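Handheld teaching on the Shibata cell: notes from the March sessions

Aug 7, 2021

Readers who follow the Ergate bench work will remember that we moved from lead-through teaching to remote control last year. Lead-through meant taking hold of the arm and pushing it along the path while the controller logged joint angles. It worked well for boxes and tins. With soft packs it was poor, as the operator's own hands got in the way of the wrist view and the logged force readings included whatever the operator was adding.

The current arrangement uses a leader arm on a stand. The operator moves the leader, and the follower copies it at the same scale. A trigger on the leader handle sets the finger opening. The wrist camera, the joint positions and the finger opening are saved together against one clock. No force signal goes back to the operator, so contact has to be judged from the wrist view and from the sound of the film.

Sławomir Górecki ran the March sessions with Irena Walczak. The set came to 600 demonstrations of one task: pick up a flexible food packet from the table, lift it clear, carry it over and lower it at the drop point. After review 464 were kept. Most of those rejected fell under one of two headings. Either the operator had paused for more than 3 seconds in mid-approach, or the packet had been released and gripped again without the episode being marked as a retry.

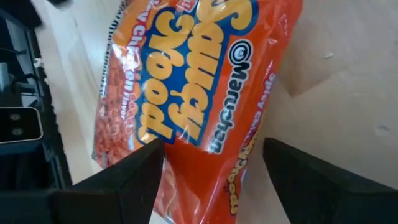 Pauses matter more than we first thought. A policy trained on the full set tended to stop above the packet and stay there. The reason is easy to see in the logs: a large share of the samples near the grasp point had a commanded velocity of zero, and the model learned to reproduce them. Trimming the pauses afterwards helped a little. Asking the operator to slow down without stopping helped a good deal more, and is now in the written procedure.

Grip setting was the second subject of discussion. Instant noodle packets have a hard block inside a loose film, with spare film at the ends. If the fingers close on the film alone, the packet swings when lifted and the drop position varies. If they close on the block too hard, the corners crumble. Walczak's preference is to close until the block resists, then hold the trigger where it is. Górecki closes further and backs off slightly. Both methods gave usable data when used alone. Mixed in equal parts they gave a policy that opened and closed the fingers several times before lifting, so the procedure now specifies the Walczak method.

Packet orientation is varied by hand between episodes. The operator turns the packet to a new angle, including upside down with respect to the camera, and steps back before recording starts. The earlier habit of laying every packet square to the table edge produced a model that could deal with nothing else. Print is of no use to the task, but the colour of the pack plainly is, and the next set should include duller packaging.

Reflections from glossy film remain a nuisance. Exposure on the wrist camera is now fixed before each session and left alone. With automatic exposure, the image darkened whenever a bright fold came into view, and this change lined up with the moment of closing often enough for the model to pick it up as a cue.

Changes to the procedure, in force from this issue:

Record the approach at a steady speed. Discard the episode if the arm stops before contact.

Close the fingers until the block resists. Do not back off.

Mark every second attempt as a retry at the time, using the foot switch.

Change the packet after 5 episodes, or sooner if the block has broken.

Check the leader and follower zero positions at the start of each session and after any emergency stop.

The Brenden fixture for holding the leader arm is still loose at the lower joint and should be tightened before use. A replacement clamp is on order. Panico have asked for the retained episodes in their own file layout, and Walczak is writing the converter. Anyone who wants the rejected episodes for work on failure detection should ask Górecki before the end of the month, after which they will be moved to the archive disk.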